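Can Machines Do the Chores Yet?

Posted Nov 1, 2019

Readers of this blog have asked on several occasions for a plain statement of where I stand on household robots. I have put off giving one, partly out of caution and partly for want of time. The visit I made in August to the Nijs workshop, where the Dendico arm is being tested, has removed the first excuse.

My position is as follows. Machines can now perform a number of small chores under supervision. They cannot yet be left alone with them, and a chore that must be supervised has not been taken off anyone's hands.

The task I was shown was the sorting of household batteries. It is a modest job, of the kind most families postpone until the kitchen drawer will no longer close. Cells of different sizes and makes must be picked up one at a time and placed with others of their size. A child of six can do it while talking about something else.

For an arm with two fingers it is a fair test. A cylinder rolls when it is touched off center. A slim AAA cell leaves very little room for error in the closing of the grip, and a shiny wrapper throws back light in a way that can mislead the software as to where the edge is. Worn labels present a further difficulty, as a system trained on clean examples may not recognize a cell whose covering has begun to peel.

Over the session I attended, the arm made 20 attempts and completed 18. I record this as a good result. I also record that each attempt took far longer than a person would need, and that both failures required someone to step in and put the cell back within reach.

The firm Jamex, which intends to place similar arms on packing benches, has told its customers to expect a success rate of almost 100 percent. On a shop floor, where the same part arrives in the same position all day, I consider that a reasonable aim. A home offers no such order. The drawer is different every week, and so is the light.

There is also the matter of what is left out of the demonstration. The arm did not open the drawer, clear away the string and old keys, or decide which cells were spent. Those steps make up the greater part of the chore - and they remain ours.

I shall return to the subject once the Prelotance trial of laundry folding has been reported in full.

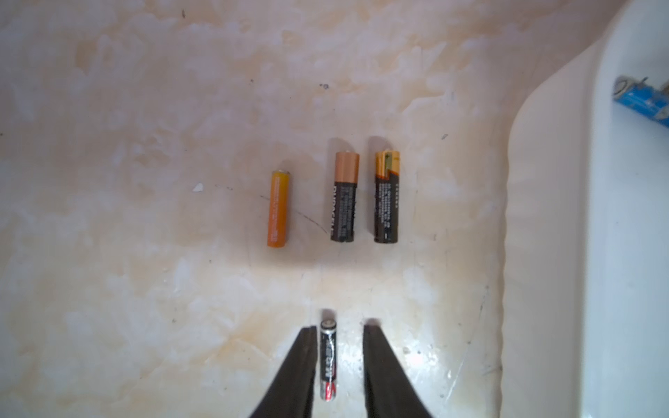

Sorting by size: AA cells in a row, with an AAA cell between the fingers.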